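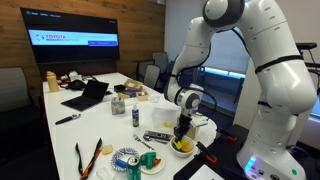 The Flosero is a reusable model rocket kit intended for schools, youth groups and adult beginners. It is sold by Humphreys as a complete set, comprising a booster that descends under its own parachute, a separate payload section, a launch rail and a hand controller. The manufacturer's principal claim is that the booster may be cleaned and flown again on the same day with household items only. The cleaning instructions ask for nothing more specialised than a small sponge and a bowl, together with warm water and washing-up liquid. The Plesden Rocketry Education Service has reviewed the kit with that claim chiefly in mind, and its findings are set out in the sections that follow.

Search the site Enter keyword Go

Contents and assembly

The kit is supplied in a stout card carton with moulded inserts. The body tubes are of good quality and arrived without dents. The fins slot into a plastic collar and are held by screws, which allows a damaged fin to be replaced in the field. Members of the Service who have spent evenings sanding balsa may regard this as a loss, but for group use it is a clear improvement.

The printed instructions are adequate for the booster and poor for the payload section. The drawing that shows the routing of the shock cord has been reduced to such a size that the knot cannot be made out, and the accompanying text refers to a part by a name that does not appear in the parts list. Leaders are advised to build one rocket themselves before handing kits to a group. Glue is needed only for the motor mount, which should be left overnight.

Motors and recovery wadding are not included. This is stated on the carton, though in small type on the underside.
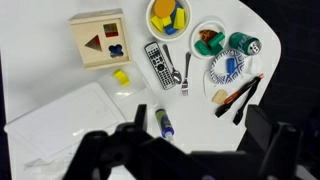
Light wooden shape-sorter box beside a white bowl of blocks.

Flight performance

The review kit made 15 flights over the course of February, from a grass site with permission from the landowner. On the smaller of the two recommended motors, the rocket left the rail cleanly and flew straight in light wind. On the larger motor it reached heights of up to 200 metres, measured with a Gromedex altimeter carried in the payload section. The Gromedex unit is sold separately and fits the bay without packing.

Separation was reliable. On one flight the booster parachute failed to open fully and the booster came down hard on its fin collar. A single fin cracked and was changed at the launch site. The payload section drifts considerably further than the booster, and organisers with a small field should consider cutting a spill hole in its canopy, for which the instructions give a sensible template.

The hand controller deserves some criticism. Its safety key is short and difficult to grip with gloves, and the continuity lamp cannot be read in bright sunshine. The launch leads are of a proper length.

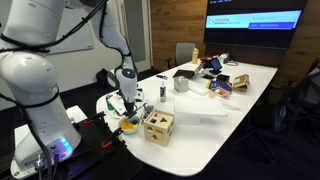 Cleaning between flights presented few difficulties. Residue in the motor mount softened readily when treated promptly and was much more stubborn when left until the following day. The booster's inner sleeve lifts out for washing, and it must be quite dry before it is refitted, as the card liner behind it will swell if damp. The instructions allow 17 minutes for the whole procedure. In the Service's experience that is fair for an adult working alone, but optimistic for a group sharing one set of tools and waiting for the sleeve to dry in cold weather.

Wear after the full series was slight. The upper edge of the booster tube showed some scorching, and the shock cord was replaced once as a precaution. Spare cords, fins and sleeves are available from Humphreys individually, and the order placed for this review was delivered promptly.

Price and value

The group set reviewed is priced at £367, excluding motors. A comparable quantity of single kits would cost less at the outset, and organisations that fly once a year will probably be better served by them. Where a group expects to fly regularly, the availability of spare parts makes the Flosero the more economical purchase over time.

Recommendation

The Flosero is recommended for supervised group use, subject to the remarks above on the payload instructions and the safety key. It is not recommended as an unsupervised gift for younger children. The Service has written to Humphreys regarding the shock cord drawing and will amend this review should a corrected sheet be issued.

Reviewed for the Plesden Rocketry Education Service by Jingyi Xia.

Shares: 15 Comments: 0
Last updated 24 April 2025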